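Beta testers wanted for Rotska

Hi all, Teun Kramer here. I make a little invoicing app called Rotska, and before I send it off to the app stores I need 4 patient people to try and break it. 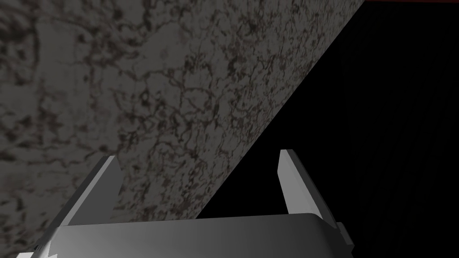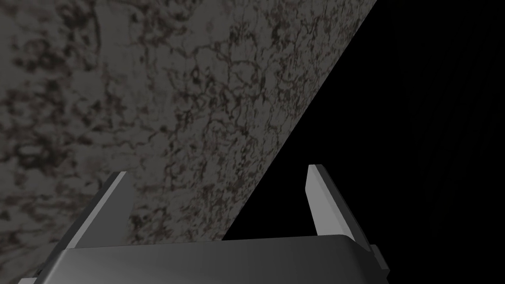
Grey stone texture, two renders.

You'll need a fairly recent phone and 3 weeks of spare evenings — no coding needed! I pay 200 euros each. Fancy it? Drop me or Toon De Bruijn a line through the contact form and tell us which phone you've got.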